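Tuesday, 6:10 a.m.

Kennel log first. Dinsa ate the full morning ration, 2 cups dry with warm water over it, and finished before I had the bin closed. Honen left a third of his. Same as Monday. His weight is steady, so I'm changing nothing until the end of the week.

Worked both dogs on scent discrimination before the heat. Course was the usual field behind the Ploritberg road, track length 740 yards, two turns, one article at the end. Track aged 60 minutes. Light crosswind from the left on the first leg. Dinsa overshot the first turn by a few yards, circled once, picked it up and held the line to the article. Down on the article without a command. Honen was slower and more accurate. He checked at both turns, kept his nose low, and stopped once in the clover for no reason I could find.

Oona Hakala called at noon about the April trial. Track will be almost 800 yards this time, with a road crossing on the second leg. The Eronum harness is allowed as long as the ring sits behind the shoulder. Mine sits slightly forward. Moved the strap back one hole and put it on Dinsa for the evening walk. No rubbing under the front legs. Will check again after a longer session.

Line needs replacing. The stitching at the snap is going. 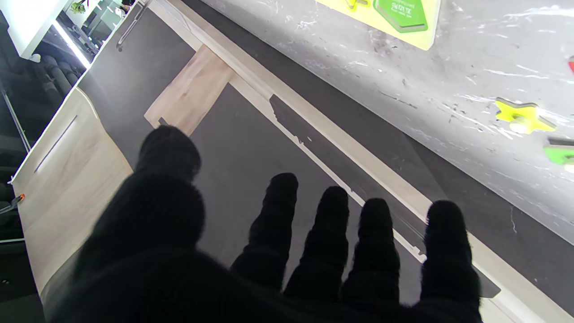
Should Honen run the aged track or the fresh one? The aged one, given how carefully he takes the turns. Fresh scent makes him rush the start and he loses the first leg.

Entry form goes out tomorrow with both dogs on it. Still to do: vaccination copies, new line, trim Dinsa's left dewclaw. Lay the next track on pavement if the lot by the feed store is clear.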